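How to hand the patch bench over to an arm without losing the people who know how it works

Your firm has bought a robot to plug in cables. Congratulations, or sympathy, depending on which side of the purchase order you sat. These steps come from the test room at Stenska, where we check network units before they go out, and where plugging things in used to be most of the job.

Step 1. Write down what people do now. Ask the ones doing it. Lempi Lappalainen had been patching units for 12 years and her written procedure was one line: "Plug in, wait for light." Watching her for a morning gave us two pages. She squints at the plug and turns it so the clip faces away from her. She also throws out cables she doesn't like the look of, and none of that was in the manual.

Step 2. Start with one cable type. We had six on the bench and the project plan, which I wrote, said all of them by spring. Pick the one you use most and put the others in a drawer.

Step 3. Teach the grip. Close the fingers on the boot and leave the clear plug clear of them. Keep the plug end pointing away from the jaws, and let the cable drop through the gap with a bit of slack.

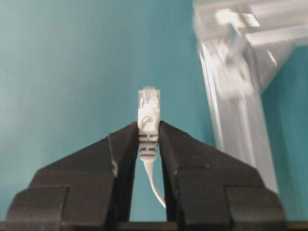
Radness, August 2026

Once the grip is saved, check it from the wrist camera before each batch. The boot should sit between the inner faces with the plug standing straight. If it leans, open, reseat, close. Don't nudge it with a biro. Rostam Taheri has asked me to put that in writing.

Step 4. Run it beside a person first. Give the arm one rack and a human the next, and let them swap. Expect the arm to be slower and the human to be smug. This lasts roughly a month — enjoy it while you can.

Step 5. Decide who owns the stops. Ours stopped a lot, and for the first weeks everyone assumed it was someone else's stop. Put a name on the shift sheet. That person gets time for it, taken off their other work, and yes, you will have to argue for this.

Step 6. Rewrite the jobs before the rumours do. Lempi now sorts faulty cables and trains the arm on new ones, at a higher grade, which took until November to come through. Her wrists are better. She misses the chatting, as plugging left your mouth free and fault-finding doesn't. We moved the tea break to suit.

Step 7. Keep two people in practice by hand. When the arm is off for servicing, the racks still need patching.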